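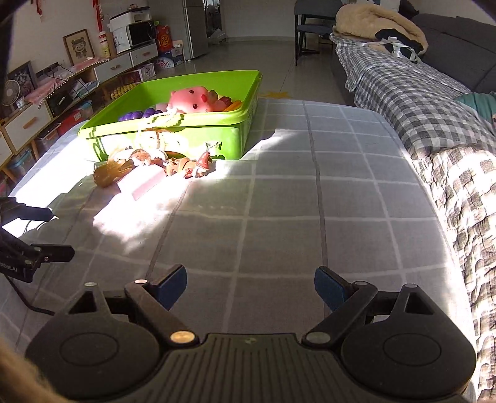 Soler, 2025-02-02

Hi, and thanks for clicking on the page most people skip! I'm the one who writes the newsletter, answers most of the email and packs a fair number of the boxes at Rellness. We make one product, a hand-held gripper kit called the Randine, and we run one service that goes with it, which we call the Index. If you came here to find out who we are before spending money with us, read on. If you only want the price list, it's under Kits in the menu.

The short version of what we do: you hold a Randine in your hand, you pick things up and put them down with it, and the camera on it records the job from the gripper's point of view. Robot teams use those recordings to teach their arms how to handle everyday stuff. We sell the kit to labs and small companies that want to do their own recording, and for the ones that don't have the time (or the clutter) we do the recording for them.

Clutter is a big part of it. Put a pig squeaky toy and a bunch of plastic grapes in a green storage box, leave a toy octopus and a little horse out on a checked sheet, and you've got a sorting job that looks easy and isn't. The sun comes in sideways across half the bed. The toys are all different shapes, and one of them is see-through. A person does the whole thing while talking on the phone. A robot arm needs to see it done many, many times, in plenty of different rooms, and that's the part we got hooked on.

How we started

I used to fix packaging machines for a living, and I liked it fine, but every machine I worked on wanted the same carton in the same spot forever. Then a friend asked me to help build a gripper she could carry from one apartment to the next. Our first one was awful. It weighed too much, the jaws didn't close evenly, and after an hour your wrist felt like you'd been painting a ceiling. We built it over again, then again, and by the sixth version people were asking if they could buy one. That was the Randine, more or less. We set up Rellness that November with 6 of us around one long table, and the table is still here (it has burn marks now, sorry, landlord).

What's in the kit

You get the gripper, finger pads, a spare set of pads, the cable, a small bag of screws and a hex key that fits all of them. I'm a bit proud of that last one! The first kits needed three different keys and I lost every one of mine in a week. The pads pull off and push on, so you can swap them between jobs without sitting down. We also print a real paper manual, 33 pages, with big drawings. Some customers laugh at it, and then they write to ask for a second copy.

The kit doesn't come with a tripod or a computer. Any decent laptop from the last few years will do for checking your recordings, and our setup page tells you what to look for. If yours is on the old side, email us before you order and we'll tell you straight whether it'll cope.

What the Index is

The Index is our recording service, and it's also the name of the big list we keep of household jobs. Right now there are 108 jobs on it. Toys into a bin is on there, and so is folding a dish towel, hanging a mug, pairing socks, and getting a lid onto a tub (harder than it sounds, ask anyone in the office). You choose the jobs you want and how many times you want each one done, and we send a quote. Our crew does the work in lived-in homes with the furniture where the household keeps it. We pay the households, we pay the people holding the grippers by the hour, and you get the files along with notes on what was tried and what got dropped on the floor.

We leave the drops in, by the way. A few customers have asked us to cut them and we'll do that if you want, but most come back later and ask for them after all.

What we're not so good at

We're slow in the weeks before the holidays. We don't do kitchens with the stove on, and we don't do anything with pets in the room. The Randine is happiest with things you'd pick up in one hand, so if your project is about moving chairs or full laundry hampers, you'll want a different tool and I'm glad to talk through what to look for. It also isn't waterproof. Please don't wash it. Wipe the pads with a damp cloth and let them dry before you put it back in its case.

Where things stand now

The kit is in use at 55 labs and workshops, from big campus groups to one retired couple who are teaching an arm to set the table and send us updates that the whole office reads out loud. We're working on a smaller version for people with smaller hands. It's overdue, and I've been one of the people nagging for it, with my short fingers. I don't have a date yet. When I do, it goes in the newsletter first.

Come say hello

We're on the second floor at Soler, up the outside stairs, green door. Visits are fine if you write ahead, and you're welcome to bring a bag of your own odd objects and try the gripper on them. Repairs can be dropped off or mailed in, and we usually turn them around within the week. For quotes on the Index, use the form on the Service page and tell us which jobs you're after, even if the list is half-baked. We'll call you back and work the rest out together.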